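Teuber Opens Second Commercial Bakery in Tarnine, Adds Evening Baking Classes

TARNINE, January 2024 – Teuber, the family-owned baking company, today opened a second production bakery in Tarnine. The new site is on Hisano Street, in the former Dorex furniture warehouse, and will supply sponge cakes, sheet cakes and sweet rolls to schools, hospitals and cafes across the county.

The bakery employs 34 people at opening. Most were hired locally, and nine moved over from the company's original site on the north side of town. Teuber expects to add a night shift before the end of the year if orders hold at their current level.

"We ran out of room in the old building a long time ago," said Gediminas Paju, general manager of Teuber. "We had flour stored in one place, boxes in another, and trucks waiting in the street for both. Having everything under one roof saves us a lot of driving back and forth."

Work on the warehouse began last spring. The loading docks were kept, and the floor was replaced to allow for drains and washdown areas. Two deck ovens and a tunnel oven were installed over the summer. Test baking began in November, and the first customer orders from those runs went to cafes that had agreed to try the products and report back.

The company now supplies 266 customers, up from 180 when it signed the lease on Hisano Street. School districts are the largest group. Deliveries leave the new docks from 4 a.m. on weekdays and 5 a.m. on Saturdays. There are no Sunday deliveries. 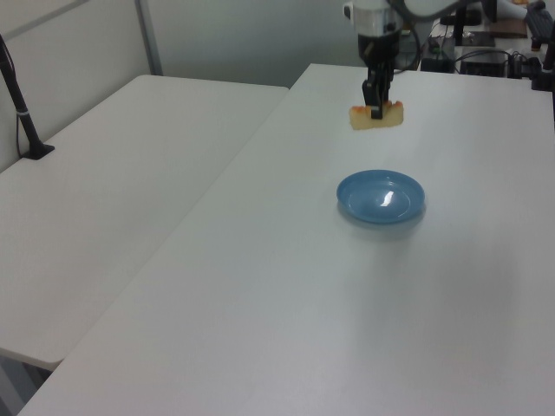 Teuber's sponge range has been revised for the opening. The recipe uses more egg and less sugar than the one it replaces, and the cakes are baked at a lower temperature for longer. Khôi Lâm, head of product development, spent most of last year on the change and tested it with kitchen managers at several schools. Their main request was for a slice that keeps its shape when it is picked up and served on a plain plastic plate, like the light blue one shown, with no paper case or tray. The revised sponge is sold whole, or pre-cut in boxes with parchment between the layers.

"School kitchens have very little time between one group of children and the next," Lâm said. "If a slice breaks, they still have to serve it, and they call us afterward. We got enough of those calls to know what needed fixing."

The revised range comes in plain, lemon and orange. A chocolate version is in testing and will be offered to existing customers first. All of the sponges contain wheat, egg and milk. Teuber does not make nut-free claims for any product baked at Hisano Street, as almonds are used on the sweet roll line. Customers who need full allergen sheets can request them from the sales office.

The opening also brings a change for home bakers. A teaching kitchen at the front of the building will host evening classes on Tuesdays and Thursdays, starting next month. The first course covers basic sponge, enriched dough and simple icing over six weeks. Places cost $200 for the full course, including ingredients and an apron. Former students of the Saturday classes at the original site will receive a discount code by mail.

A small counter beside the teaching kitchen will sell bread, rolls and cake trimmings to the public from 7 a.m. to 1 p.m., Monday through Saturday. Parking is available on the east side of the building. Visitors are asked to keep clear of the dock entrance on the west side, where trucks turn.

The original bakery will stay open. It will continue to make rye bread, dinner rolls and seasonal items, and its shop hours are unchanged. Wedding and birthday cake orders will also stay there, with the same phone number and the same decorating team. Customers who now collect standing orders from the old site may move their pickup to Hisano Street by telling staff at either counter.

Class registration is open at both counters and by phone during shop hours. Students under 16 must be accompanied by an adult who is also enrolled.

About Teuber
Teuber bakes bread, cakes and rolls for commercial and retail customers. The company is based in Tarnine and operates two bakeries and two retail counters.

Press contact
Sales and Press Office, Teuber
399 Hisano Street, Tarnine
Office hours: Monday to Friday, 8 a.m. to 4 p.m.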